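Molter Opens Orders for Two-Arm Assembly Kit and On-Site Setup Service

Molter has opened orders for the Prarkitz, a two-arm robot kit for teams that want to teach and test assembly work in ordinary rooms. The kit ships with two arms, two grippers, a head camera, a wrist camera for each arm and the software needed to record and replay tasks. Deliveries begin in April.

The company is also launching Athumani, a setup service in which a Molter technician installs the kit at the customer's site, calibrates the cameras and stays until the first task has been recorded from start to finish.

Molter developed the kit for research labs, trade schools and small product teams. Many of these groups do not have a dedicated robot cell and work in offices, classrooms or furnished apartments. The Prarkitz runs from a standard wall outlet and can be moved between rooms by two people. No floor anchors are required.

"Most of our early customers wanted to work with real furniture and real parts in the rooms they already had," said a Molter spokesperson. "They asked us for something they could set up in the morning and use the same afternoon."

What the Kit Includes

Each gripper accepts interchangeable fingers. The standard set has fingers for flat panels, round stock and small hardware. Fingers are changed with one hex key, which is supplied. The wrist cameras look out past the fingers, so the operator can check a grip before committing to it. The head camera gives the wider view used for planning the next move.

Recorded tasks are stored on the customer's own computer. The base license covers 200 stored tasks, and customers can delete or export tasks at any time. No internet connection is needed once the software has been activated.

Before opening orders, Molter ran the Prarkitz through 833 assembly trials with pole-and-socket products such as shelving, display stands and light storage units. This type of product was chosen for its tight fits and long parts, which are difficult for a single arm to handle. Results by product type are available to customers on request.

Task Library

The kit comes with 24 starter tasks. They include picking up a pole, holding a pole close to its socket, steadying a base with one arm and passing a part from one gripper to the other. Customers can use the tasks as supplied or record over them with their own parts.

A second library, Skallotau, is sold separately. It adds tasks for drawers, hinged doors and fabric covers. Skallotau works with any Prarkitz kit and is installed as a software update.

Setup Service

Athumani can be ordered with the kit or added later. The technician surveys the room, marks out the working area and lays a dark floor covering if the existing floor is too reflective for the cameras. Training for up to four operators is part of the visit. Customers who book the service also receive phone support for 28 days after the technician leaves.

Teams that prefer to do the work themselves can follow the printed guide packed with the kit. It covers unpacking, camera alignment and a first test with a single pole and base. 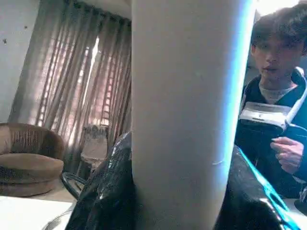
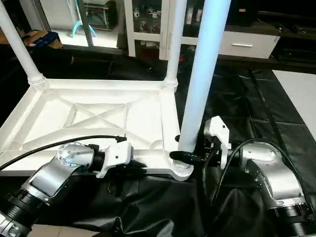
Prarkitz kit: wrist camera view (first picture) and both arms at a white plastic frame, with the right gripper's fingers around a pole (second picture).

Availability

The Prarkitz kit and the Athumani service can be ordered now through the Molter sales office. Orders are filled in the sequence they are received. Schools and nonprofit labs can apply for reduced pricing when they request a quote. Skallotau can be added to any order before shipping.

Replacement fingers, cables and floor coverings are stocked as separate items and do not require a service contract.

About Molter

Molter designs and sells robot arms, grippers and recording software for research, training and light assembly. The company provides installation and operator training for all of its current products.

Media and sales inquiries: Molter press office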